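Shared workshop in Ostton gets its robot arm pushing blocks

December 13, 2018

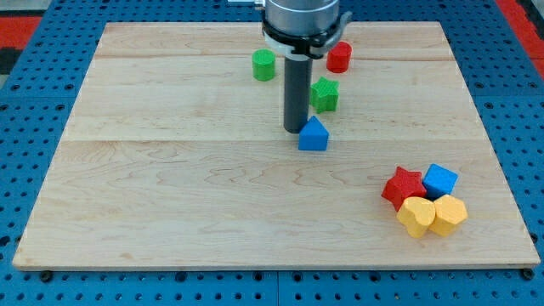
One rod, eight blocks

A robot arm fitted with a single rod is now moving small shapes across a wooden board at the Feludby workshop in Ostton. Members have been building the setup in the evenings and finished the main work in November.

The project is called Sandu. It has no gripper and can't pick anything up. The arm lowers a dark gray rod with a rounded tip until it is just over the board, then slides the rod sideways into a block to push it. The blocks are stars, cylinders, a heart and other simple shapes in red, green, blue and yellow.

Nelu Pascu, who started the build, said he chose pushing to keep the first version simple.

"A gripper means more wiring, more parts and more ways to jam," he said. "With a rod you only have to know where the tip is. That was hard enough for us."

How it was put together

The arm was bought used from Brondero, a local firm that was clearing out old equipment. The workshop paid $300 for it, without a controller. Six members shared the cost of the remaining parts and wrote the control software themselves.

The board lies flat on a blue table with a regular grid of holes, so it can be moved and set down again in a known position. Pascu said the first board was too thin and bowed in the middle, which made the rod scrape in one spot and miss the blocks in another. The pale wood now in use came from a member's leftover shelving – planed down, joined and sanded over two evenings.

Mounting the rod took longer than planned. The first holder was a printed plastic part that twisted when the rod met any resistance. The current one uses a black collar with a ring that clamps around the tool. Pascu said the tip now returns to the same point closely enough for the work, though the group still checks it at the start of each session.

What it does so far

The software takes short typed instructions such as "push the blue block left" or "move the red star to the hexagon." Members can also steer the arm by hand with a game controller, and those runs are saved so the program can be compared with a person doing the same job.

In the latest round of tests, the group gave the program 50 instructions. Pascu said straight pushes across open board went well. The trouble comes when blocks are packed close together, as pushing one tends to turn or shift the ones next to it. Stars are the worst for this, he said, because the rod can catch between two points.

Cylinders standing on end have caused problems too. If the rod moves fast, they tip over, and someone has to stop the arm and stand them up again. The speed limit has been lowered for that reason.

Next steps

The group wants the program to sort the blocks by color without help, starting from any layout. Pascu expects that to take most of the winter.

Feludby plans to run the arm at its next open evening, which starts at 6 p.m. Visitors will be able to try the hand controls in turns of 10 minutes. Entry is free, and children need to come with an adult.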